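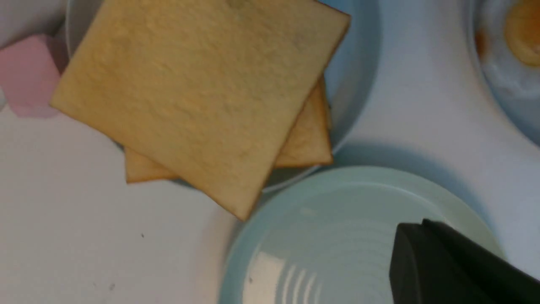 Jarklow Shared Kitchen
Breakfast counter check — August
Checked by: Olesia Romaniuk
Second check: Vitalii Hnatiuk
Sheet no. 1514

Mark each line OK, FIX or N/A. Write a comment for every FIX.

TOAST AND PLATES

Bread stacked on a plate, off the counter surface: OK
Comment: Two slices on the light blue plate, one turned across the other.

Toast color even, no black patches on the top slice: OK
Comment: Golden tan, crust a bit darker. Leave the dial at 2.

Plates free of chips and cracks: FIX
Comment: One plate from the back of the cupboard has a chip on the foot. Taken out of use. Consuelo Gallegos to order a replacement from Aasen.

Other food in its own bowl: OK
Comment: Orange-brown item in the pale bowl, kept apart from the toast.

TOASTER AND OUTLETS

Cord clear of the sink and not under anything: OK

Crumb tray emptied: FIX
Comment: Half full again. Emptied during the check. It was the same last month — please do this after breakfast and sign the card inside the cupboard door.

Nothing stored on top of the toaster: OK

Outlet cover tight: FIX
Comment: Left screw loose. Vitalii tightened it but the plate has a hairline crack. Reported to Sumathi Chacko.

Outlet trips on test button: OK
Comment: Tested at 9:40 a.m.

COUNTER AND FLOOR

Plates and bowls set back from the counter edge: OK

Wiping cloths changed today: OK

Floor mat flat, no curled corners: FIX
Comment: Corner nearest the fridge lifts. Taped down for now. Mat is on the Buniteo order.

FIRE AND FIRST AID

Fire blanket on hook, pull tabs showing: OK

Extinguisher gauge in the green: OK

Burn gel in date: N/A
Comment: Box has been moved to the hall — see the hall sheet.

TOTALS

Lines on sheet: 14. The three kettle lines (15 to 17) are left off until the new one is fitted.
Open items to Jarosław Kaczorowski: outlet cover, floor mat, replacement plate.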